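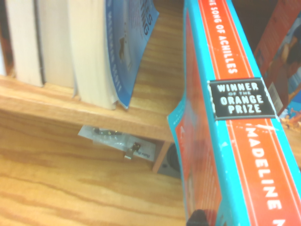
Reporting the grasps that fail

The Lukdale group has now released the results of its study on the handling of books by a single robot arm, and the headline figure has been widely repeated: over 2,000 successful placements on an ordinary shelf. It is a respectable result. We wish to argue that the more useful part of the release is the smaller set of attempts that did not succeed, and that funders and reviewers should begin to ask for such sets as a matter of course.

The facts are these. The arm made 2,247 attempts in all, of which 2,043 were judged successful. The remainder were kept, with the full wrist camera recording of each, and published in the same format as the rest. Most groups discard this material. Where it is mentioned at all, it appears as a single percentage in a table, and the reader is left to guess what went wrong.

Books are a harder subject than they appear. A paperback bends under its own weight. Its cover lifts away from the pages at the corner, and a finger that meets the cover at a slight angle may slide between the two. Spines are glossy, and prize stickers and labels change the surface from one part of a spine to the next. A book that has begun to lean will often keep leaning while the gripper closes. A camera at the wrist sees much of this at close range, but it also loses sight of the whole object at the moment when the whole object matters most. The title may be perfectly legible and the position of the far edge quite unknown.

The method most in favour at present is to learn from demonstrations given by a human operator. Its weakness is well understood. Operators are skilled, and skilled people seldom let a book fall. The system is therefore shown a great deal of good practice and very little of what to do when a book has tipped. The team at Lukdale addressed this by adding 400 demonstrations that began from a poor position, with the book already tilted or held too near one end. In our view this was the most important decision in the project, and it receives one paragraph in the report.

It will be objected that failures are costly to keep and awkward to label. The Drikcombe laboratory made this case in its reply to the Jardine consultation, and it has some force. Two people watching the same recording may disagree as to whether a book was dropped or put down badly. Storage must be paid for. A small department may also fear that an open record of its failures will be read unkindly when grants are next decided.

The last of these concerns is the serious one, and it falls to funders to answer it. The Ilholm programme already requires that every attempt be counted from the first trial to the last, with no restart of the tally after an adjustment. It does not yet require that the recordings be released. We should like to see it do so, with a modest sum set aside for the work of labelling, and with a plain statement that a low success rate on a difficult task will not count against an applicant.

Reviewers have a part to play as well. A paper that reports a success rate should state what was counted as a success, how long the book had to remain in place, and whether anyone touched the shelf between trials. The Lukdale report answers the first two questions and is silent on the third.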